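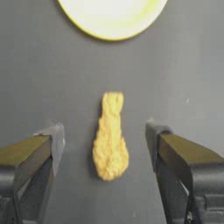
Growing auriculas on a north wall

Diane Fortin keeps her auriculas on shelves fixed to the back wall of a terraced house in Plestden. The wall faces north and gets no direct sun from the end of September until well into spring. When she moved in she was told to put ferns there and leave it at that. She now grows 2 kinds of auricula on it, the alpines and the doubles, and has shown both.

The shelves are plain softwood under a sloping sheet of clear plastic. The roof keeps rain off the leaves and the front is left open. Auriculas will stand any amount of cold but they rot at the neck if water sits in the crown over winter, and Diane lost most of her first batch that way.

Her compost is two parts loam-based potting mix to one part grit, with a handful of composted bark. She has tried peat-free multipurpose and found it stayed wet too long in small pots. "I went back to loam and stopped fiddling," she says. Plants are in long clay pots, repotted once a year after flowering. Old compost is shaken off, the carrot (the thick main root) is cut back to firm tissue, and the cut is dusted with sulphur.

Offsets come away at the same time. Those with a few roots of their own go round the edge of a pot of gritty compost, and those without take longer but usually manage. She labels each one as it is removed. Two trays went unlabelled one year and she is still waiting for some of them to flower.

Watering stops almost completely in December. The outer leaves yellow and are pulled off when they come away easily. In late winter the plants start to move, and she gives a half-strength tomato feed every other week until the buds show colour.

Vine weevil is the main trouble. Parveen Dhanial, who gardens two streets away and swaps offsets with her, waters in nematodes in early autumn while the compost is still warm. Diane does the same, and also knocks out any plant that looks limp.

Her favourite is a dark red alpine with a gold centre, given to her as 'Lemieux'. She has not found it in any list and shows it as a seedling. It has a strong stem and seven or eight pips to a truss, and it makes offsets slowly. There are four on the top shelf and one promised to Parveen.

We use cookies to remember your settings. Accept | Manage

Words: Jocelyn Melnyk. Contact the editor | Back to top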